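Boletim do condomínio empresarial Tronport – Manutenção e instalações

Repintura dos corredores e salas do bloco 4: especificação e prazos

A repintura das superfícies interiores do bloco 4 segue a especificação revista em abril. A área total a tratar é de 2.783 metros quadrados, dos quais 427 correspondem a paredes com sinais de humidade ascendente. Nestas últimas, a tinta só é aplicada depois de o teor de água do reboco, medido a 20 milímetros de profundidade, estabilizar em duas leituras consecutivas.

O sistema adotado é uma tinta aquosa mate, lavável, sobre primário de regularização. A opção pelo acabamento mate foi discutida com os ocupantes do piso 2, que preferiam acetinado por razões de limpeza. O acetinado resiste melhor à fricção, mas acentua as irregularidades do reboco sob luz rasante – e os corredores do bloco têm quase todos janela no topo.

Os retoques pontuais ficam suspensos até ao fim da empreitada. Retocar tinta mate com lote diferente deixa manchas visíveis, mesmo quando a referência de cor é a mesma. Riscos e marcas pequenas devem ser comunicados à receção, com indicação da sala e da altura aproximada ao chão. Não usar esponjas abrasivas nem álcool: ambos alteram o brilho da película. Um pano de microfibra humedecido, sem pressão, chega para a maior parte dos casos.

O fornecimento cabe à Findbridge. As latas sobrantes, com lote identificado, ficam no armazém da cave para uso exclusivo da equipa de manutenção. Os móveis devem ser afastados 20 centímetros das paredes na véspera da intervenção em cada sala; os objetos soltos podem permanecer sobre as mesas, que serão cobertas.
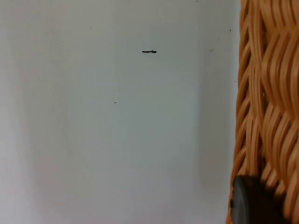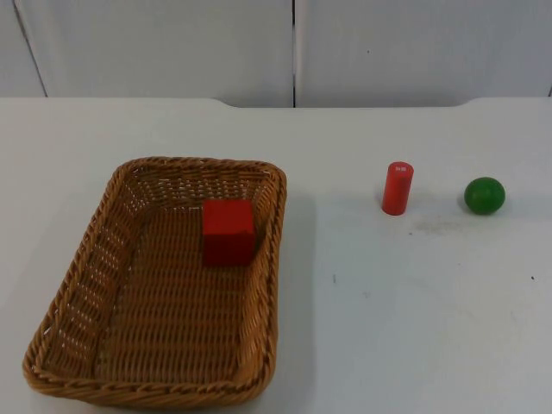

Reijo Kuusisto escreveu-nos a propósito do prazo de secagem: a ficha técnica do primário pede quatro horas entre demãos, mas com a ventilação desligada durante a noite convém contar com o dobro, e pede que o calendário das salas interiores seja corrigido nesse sentido antes de ser afixado.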